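Student robotics club opens Tuesday sessions, puts two-handed robot to work on kitchen jobs

FOR IMMEDIATE RELEASE

Vastex student robotics club is opening its Tuesday build sessions to visitors from July. Doors 6pm, finish 9pm. Free, no booking for groups of 4 or fewer. Larger groups please email first, the room is not big.

The club has 82 members this year, most of them first and second years, a good few with no engineering background at all. Languages, nursing, one whole table from the history course. Its main project is Pillari, a two-armed robot with multi-fingered hands, which members are programming for the household round of the Zepeda Student Challenge in the autumn.

The household round is new. Last year was all line following and block stacking, and the club came away with a mid-table finish and a long list of things to fix. This time teams get a kitchen, or something close to one, and a set of jobs drawn on the morning. Pick up a cup. Move a dish from rack to counter. Put something in the sink without dropping it. Sounds easy, isnt.

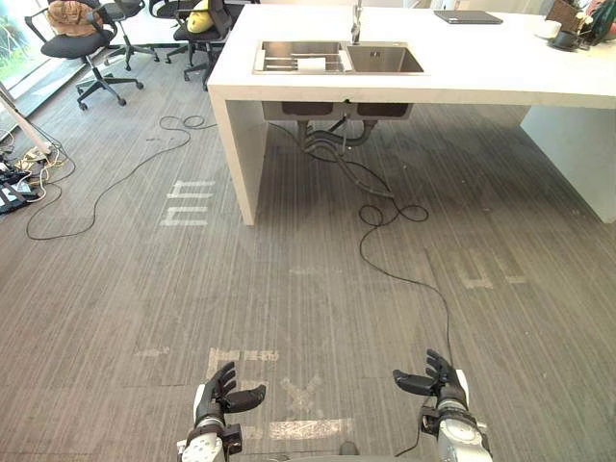
Practice runs are short, and every one is logged whether it goes well or badly. The target is 300 logged runs before the entry deadline. Members work in pairs, one driving, one writing up, then swap. New people usually start on the write-up side and are driving by their second or third week.

Most of the spring went on hands. Getting fingers to close at the right moment, with the right amount of squeeze, took far longer than planned and the first version of the grip code was thrown out completely. The second version is shorter and a lot better behaved. Work now moves on to approach, i.e. how the arms come in towards a counter edge without clipping it.

Funding for the year comes from a £900 grant from Istex, which covers spare parts, competition entry and the van. The club is still looking for help with travel costs for the final and would be glad to hear from local firms. Old kitchen items also very welcome: plastic cups, bowls, washing up racks, trays. Chipped is fine. No glass please and no sharp knives.

What visitors will see on a Tuesday: practice runs for the first two hours, then an open table where anyone can ask questions or try the simulator on a club laptop. Under 16s need an adult with them. Please step over cables and keep bags off the floor in the practise area.

Schools wanting a daytime visit can ask for one, though dates before the end of term are nearly gone. Teachers' pack to follow, it is being re-written.

Editors: further pictures and filming access on request. Please give us a few days' notice, phone is not always answered during sessions so email is best.

ENDS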